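**Can a machine put the groceries away yet? (split from the vacuum thread)**

**emanuel_o** wrote:

Splitting this off because the vacuum thread was getting long. My question is narrow. Can anything you can buy today take mixed produce out of a tray and put it where it goes? I don't mean one kind of part on a belt. I mean a kitchen table with whatever came home that day.

I ran a pick cell at Promico for 7 years. We handled one shape of casting and it still jammed. So I start out skeptical.

**listetti_fan** wrote:

Picking is mostly solved. Two fingers with soft pads will hold nearly anything between a plum and a grapefruit. Putting it away is the hard part: opening the fridge, moving the milk, not crushing the lettuce.

**emanuel_o** wrote:

I don't agree that picking is solved. Round and hard is the easy end. Root vegetables are ridged, they have a dry crown that flakes, and no two are the same size. The pads have to land on opposite sides or the thing rolls out.
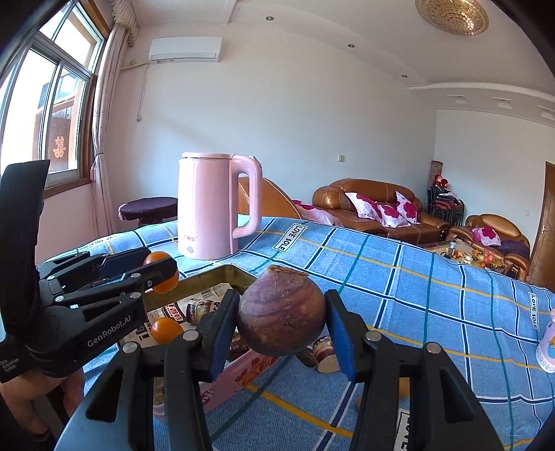

*Purple root in one gripper, orange fruit in the other, tray behind.*

Look at where the pads sit on the purple one, one on each side. A person chose that grip. Software has to find it every time, and then do it again with the short striped piece lying on the cloth, which is a different shape altogether.

**ghita_shop** wrote:

The tablecloth would worry me more than the vegetable. Plaid, labels all over it, printed paper in the tray. Our camera system at Ghiță lost parts on a plain gray mat when the lights changed. We logged 926 missed picks in January and most were lighting.

**listetti_fan** wrote:

How old is that system? Ours went in last year and background hardly matters to it. Depth does most of the work.

**ghita_shop** wrote:

8 years old. Fair point, but nobody is putting a new one in my kitchen either.

**mircea.t** wrote:

Mircea Tănase here, I do service calls for Zunisance. Both of you are partly right. Newer software copes with clutter. What it doesn't cope with is a person reaching into the tray at the same time. It stops and waits, and in a house it would wait all day.

For the shop floor I would say yes to sorting and no to anything with cloth or bags. For the house, no to both at a price people would pay.

**emanuel_o** wrote:

That matches what I saw. Would you trust one with a soft tomato?

**mircea.t** wrote:

With force limits set low, yes. Then it drops the potatoes. You can switch settings by item if it knows what the item is.

**listetti_fan** wrote:

It can know what the item is. I'll post our numbers for mixed crates when I get them from work.

**emanuel_o** wrote:

Please do, and include the drops.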